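Setting up the Ralex wall thermostat, part 2: pairing it with the remotes

I did mine in one evening, so don't let the page count scare you!

4. Flip the breaker back on and wait for the screen to wake up (mine took 40 seconds and I nearly gave up).

5. Hold Menu until PAIR blinks, then press any key on the remote. You get 2 minutes.

Caution: don't pair two at once. I tried it, and had to start over from step 1.

6. Type in room code 629 if you're on the Skiltmont boiler board.
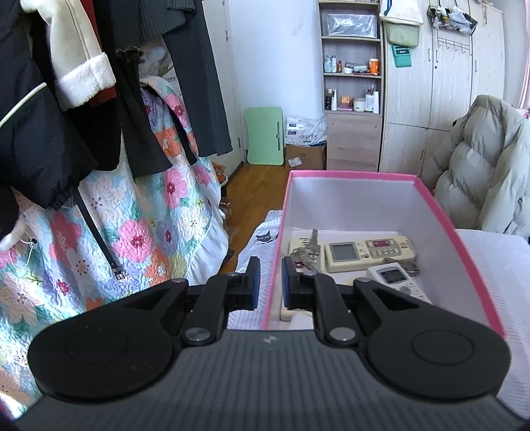

Seditora Home Heating Club, Set-Up Help Desk

7. Keep your remotes together in an open box in the bedroom, and put fresh batteries in each fall.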